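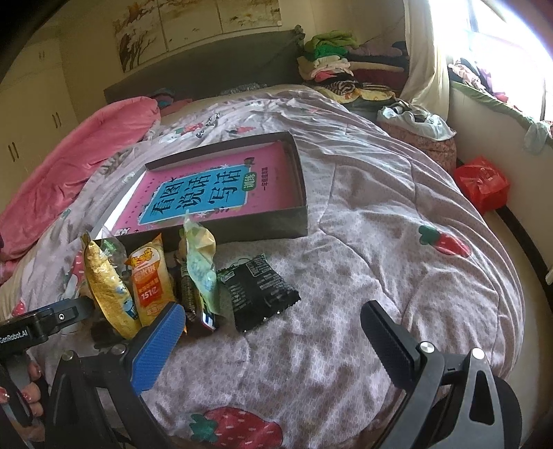
Home Shop Pen pals About Contact

Search the site Go

About Brelinier

Hi, and welcome! I run Brelinier, a very small mail-order business that puts together activity parcels for kids who would like to write more letters (and for grown-ups who would like them to). I work from the back bedroom of a tall, drafty house in Trorel, and if you've ever ordered from me, I'm the one who wrote your address on the label in slightly wobbly capitals.

The whole thing started when my niece moved a long way off and we began sending each other mail. Just silly stuff at first, drawings and pressed leaves and very long lists of what we'd had for lunch. Then I got carried away and made her a little workbook with half-finished letters in it, so she could fill in the gaps and post them back. She asked for another one for her best friend, the friend's mom asked for three more for cousins, and by the next July I had a rubber stamp with a name on it and a dining table I couldn't eat at.

I'm not a teacher, and I should say that up front. I worked in a print shop for years, so paper is what I know, and I'm fussy about it! The writing pages have to take a fat pencil and a lot of erasing. I had one batch that went to fuzz the minute you rubbed anything out, and I used the whole lot for shopping lists. I'm still working through them.

There are 4 parcels in the range right now. Hostis is the one for beginners, with big lines and plenty of room for drawing. Chien is all about dogs (yes, I took French in school and that's the word that stuck) and it's easily the one I get the most mail about, mostly from children telling me about their dogs. The other two change with the season, so have a look in the shop to see what's in.

Last year I sent out 1,678 parcels, which still makes me want to go and lie down. Please be patient with me around the holidays. I pack in the mornings and walk everything down the hill to the post office after lunch, and if it's pouring I may well wait until the next day.

We also have a pen pal list, with 270 families on it so far. Parents sign up, I match kids by age and by what they like, and the first letter goes through me so that home addresses stay private until both families are happy to swap. It's free and you don't have to buy a thing to join. I do it in the evenings with the radio on and it's my favorite part of the job.

If you're a school or a library and you'd like a bigger order, I can manage up to 60 parcels at a time. Write to me first though, and tell me when you need them, as my printer (the machine) is old and gets cranky on long runs.

Kids are welcome to write too! I answer every letter by hand, and drawings go up on the wall over my desk. The dogs have more or less taken over the left side.

Last updated: 2020-04-10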